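Stotdale Community Boards > Home & Garden > Laundry and Cleaning

Thread: Line drying indoors over winter, is it worth it?

magpie_lane
Original post

Hi all, long time lurker. We moved into a brick unit in April and it has no outside line to speak of, just a shared one in the carpark that gets sun for maybe an hour. I've been running the dryer for everything and the last power bill made me feel ill. So I'm trying to work out a system for drying indoors that doesn't turn the place into a swamp.

What I've got so far: one clothes horse (the concertina sort, very wobbly), a curtain rail in the bathroom that takes hangers, and a spare room with a north-facing window. What I haven't got is any idea whether I should be opening windows, shutting them, running a fan or giving up.

Also my t-shirts come off the horse with a great big line across the belly. Any cure for that?

bunyip_socks
Reply

Welcome! Spare room with a north window is gold, use that. Shut the door to the rest of the house, crack the window a couple of centimetres, put a fan on low pointing ACROSS the clothes and not straight at them. I've done it that way for years in a weatherboard place in the hills and never had mould.

The line across the belly is from folding them over the rail. Hang tees from the hem, upside down, or put them on hangers while they're still damp. Hangers are better if you've got the rail space.

tealeaf77
Reply

Going to disagree about the window. If it's six degrees and drizzling outside you're paying to heat a room and then letting it all out. Get a dehumidifier. We bought a Dralus one secondhand and it pulls a full tank out of the air every wash day. Close everything up, dehumidifier on, done by morning. It doubles as a heater near enough.

bunyip_socks
Reply

And what does the dehumidifier cost to run? A fan is next to nothing. I'm not against them but telling someone with bill shock to go and buy another appliance seems a bit much.

tealeaf77
Reply

Less than a dryer by a mile. I put ours on a plug meter and it was a fraction of what the old vented dryer used for the same load. I'm not saying run out and buy new, there are heaps on the secondhand pages every spring when people chuck them out.
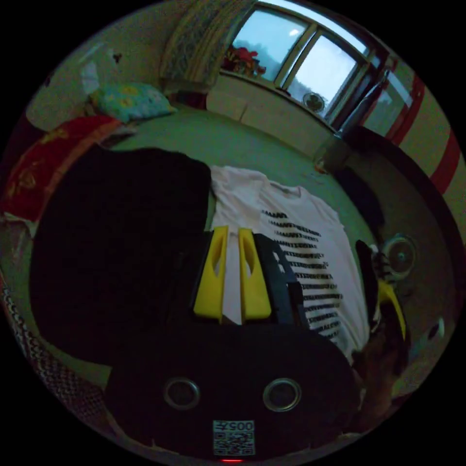 Also, and this is my actual hill to die on, the spin cycle. Everyone fusses about the drying end and then takes clothes out of the machine half full of water. Put a second spin on. Our Nasis has a separate spin button and I give towels and jeans an extra go every single time. Takes a few minutes and knocks hours off the horse.

magpie_lane
Reply

Ooh, I didn't know I could just spin again. My machine came with the unit and the writing has rubbed off half the dial so I've been using the same setting since we moved in, haha.

Does it wreck the clothes? I've got some nice knits.

quietkettle
Reply

Not knits! Please don't double spin your knits. Roll them up in a dry towel, press down hard with your forearms, unroll, dry flat. I lost a lovely cardigan to a machine that went up to a ridiculous speed and it came out fit for a teddy bear. T-shirts, sheets, towels, undies, go for your life.

On folding: I take everything off a bit before it feels bone dry, lay it out on the bed and smooth it with my hands. Tees especially. Sleeves in, sides in, bottom up. I haven't ironed a t-shirt since high school.

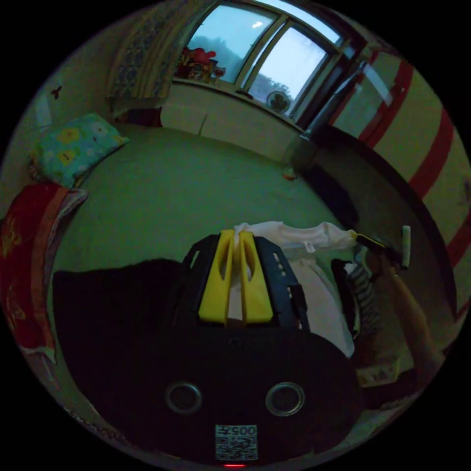 Green sheet on the bed, tees next.

dadofthree_vic
Reply

Bed folding gang here too. The kitchen table is too low and murders my back. I wait till the fitted sheet is back on and then use the bed as the bench, and the beauty of it is you can't go to sleep until the folding's finished.

Can I put in a word against clothes horses altogether? We got one of those pulley airers that goes up to the ceiling, a Munteanu, four wooden rails. It was $124 plus my brother-in-law's labour (paid in beer). Heat rises, clothes dry overnight, floor stays clear. Best thing in the house.

magpie_lane
Reply

I'd love one but we're renting and I doubt the agent would let me put holes in the ceiling.

dadofthree_vic
Reply

Ah bugger, missed that bit. Worth asking though? Ours was a rental the first year and the landlord said yes as long as we left it up when we went. Then we bought the place off him so I got to keep it.

saltbush_sue
Reply

I wouldn't go drilling into ceilings without knowing where the joists are, landlord or no landlord. A full load of wet washing is heavy. My neighbour's came down in the middle of the night and took a strip of plaster with it.

As for drying racks on the floor, the fault is nearly always that people cram them. Leave a gap. Skip every second rail if you have to and do smaller loads more often. I do one small load a day and it never piles up.

tealeaf77
Reply

One small load a day uses more water though. We're on tank water so that's out for us. Two 2,000 litre tanks and when they're low we know about it.

saltbush_sue
Reply

Fair enough, I'm on town water. Modern machines weigh the load and adjust anyway, at least mine does.

bunyip_socks
Reply

Mine claims to. I have my doubts, it seems to fill to the same spot whether I put in two shirts or ten.
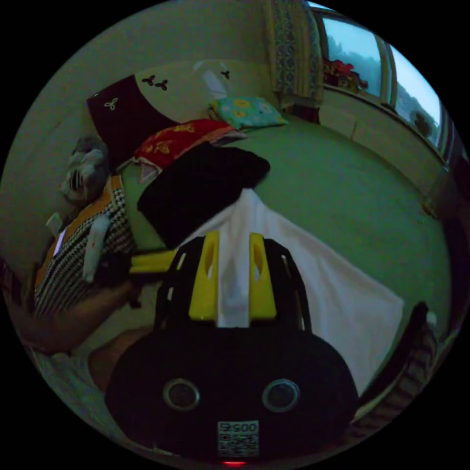 Anyway, back to the spare room. Magpie, do you have somewhere to hang a rail in there? A freestanding garment rack on wheels does shirts and dresses beautifully and you can push it up to the window in the day and away at night so the glass doesn't drip on everything. Then the horse only has to do socks and small stuff. And wipe the window down in the morning with an old towel. If the sill is wet every day you need more air going through.

quietkettle
Reply

Seconding the wheelie rack. And get a cheap humidity gauge from the hardware shop, they're only a few dollars. Under sixty per cent is where I like it. If it's sitting up in the seventies for days on end then I'll grudgingly side with tealeaf and say buy the dehumidifier.

tealeaf77
Reply

I'll take grudgingly!

magpie_lane
Reply

You lot are brilliant. So the plan is: second spin on everything but the knits, rack by the window, fan on low, gauge on the shelf. I'll try it with the window open for a fortnight and then with it shut and see which dries quicker. If it's all damp and horrible I'll look for a secondhand Dralus.

One more while I've got you. White t-shirts. Mine are going that sad grey colour and the ones with printing on the front are cracking as well. Is that the dryer?

saltbush_sue
Reply

Cracking is the dryer, yes, or a hot iron. Turn printed ones inside out and wash them cool. Grey is usually too much powder or washing them in with darks. Halve your powder and see how you go.

dadofthree_vic
Reply

Half a cup of bicarb in with the whites as well. My wife reckons it does nothing but I reckon ours are whiter.

quietkettle
Reply

With your wife on this one, sorry! A long soak in oxygen bleach and warm water is what shifts the grey. Overnight in a bucket, lid on, then a normal wash. And hang whites in the sun whenever you get any, even if it's only that hour in the carpark.

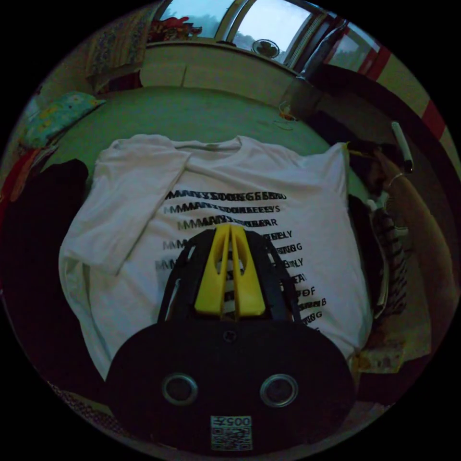 MORE IN LAUNDRY AND CLEANING

Getting sunscreen marks out of collars (19 replies)
Front loader smells like a wet dog, have tried vinegar
Best pegs that don't snap in the sun?
Fitted sheets: fold or scrunch? (poll)
Moths in the wool drawer, help!

Last reply in this thread

magpie_lane
15th October

Popping back in case anyone else finds this. Window open with the fan won on dry days, easily. On wet days it was hopeless and everything had that old dishcloth smell by the second night, so tealeaf and bunyip can share the trophy. I ended up with a secondhand dehumidifier after all, and it only comes on when it's raining. Printed tees are going inside out and on hangers now, no more belly line. Still haven't asked the agent about the ceiling airer. Does anyone know if the Munteanu comes in a shorter length? The hallway is pretty narrow.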